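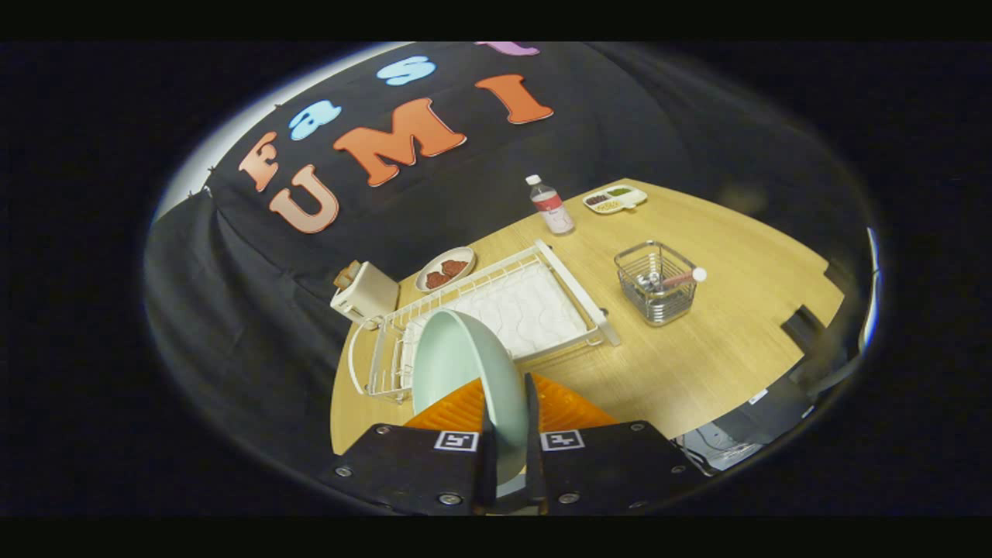

Opening day, and a longer look at the leg-side problem

2024-04-06

The league sent the fixtures out last week and we start away at Hebden, which means a long drive and a short boundary on one side. I have been scoring for the Nernbridge second eleven for long enough to have a cupboard full of old books, and over the winter I typed one full season of them into a spreadsheet. It took most of February. I wanted to check something people say about us every year, that we throw our wickets away hitting to leg.

The season in question is last year's. We scored 1221 runs off the bat in completed league games, leaving out the two that were rained off before tea. I only counted games where I did the book myself, as I mark the direction of every scoring shot and the visiting scorers mostly don't. That means the away game at Dendum is missing, and so is the one where I was at a wedding.

We lost 39 wickets caught. I went through each one and put down where the catch was taken. Mid-wicket was the most common place, as everyone expected, with cow corner and deep square after that. So the complaint has something in it. But we also score heavily there, and the spreadsheet lets you put the runs next to the wickets, which you can't do from memory in the bar afterwards.

When I did that, the leg side came out fairly well. Our runs per wicket through mid-wicket were better than our runs per wicket through the covers. The covers figure was poor mainly from catches behind square on the off side that I had grouped in with it, and when I split those out it improved a bit, though not enough to pass mid-wicket. I have kept both versions in case anyone wants to argue about it.

The worst area by some distance was straight. We hardly score down the ground at all. The pitch at home is slow until the end of May and the ball doesn't come on, so a drive tends to go up in the air to mid-on or mid-off. Four of our top six got out that way at least once before June. After that it dried out and the same shots went for four.

There is a limit to what you can take from this. It is one season of second eleven cricket, with a side that changed most weeks. Two of the batsmen who did well on the leg side have moved up to the firsts and one has gone to play for Zaller. The bowling varies a lot as well. Some weeks you face a proper opening pair and some weeks it is a father and his fourteen-year-old, and the fourteen-year-old is usually the better of the two.

I also looked at when the wickets fell. The league plays 40 overs in our division and we have a habit of going quiet between the fifteenth and the twenty-fifth. We don't lose many then, but we don't score either, and the caught-in-the-deep dismissals come straight after. I think that is the real cause of the mid-wicket catches. The batsmen get stuck, look at the board and try to put it right in one over. Taking singles in that middle period would do more good than telling people to stop hitting to leg.

Running is the other thing. I can't measure the singles we turned down, but I started putting a small dot in the margin whenever I saw one, from about the middle of July. There were a lot of dots. I will do it from the first game this year and see what it comes to.

As for totals, we passed 200 only twice, both times at home in August, and won both. In the other direction, one side got to 300 against us on a very hot day with a very quick outfield, and I ran out of room in the bowling section and had to carry on over the page. I have bought a different make of book this year with more lines. The paper is thinner and the pencil shows through, so I may go back.

The square has been cut and rolled but it is still soft at the bottom end, and the sightscreen there needs a wheel. Nets are on Tuesday from six if the light is good enough. First game is at one o'clock, meet at the ground at half past eleven if you need a lift to Hebden. I have room for three and a kit bag.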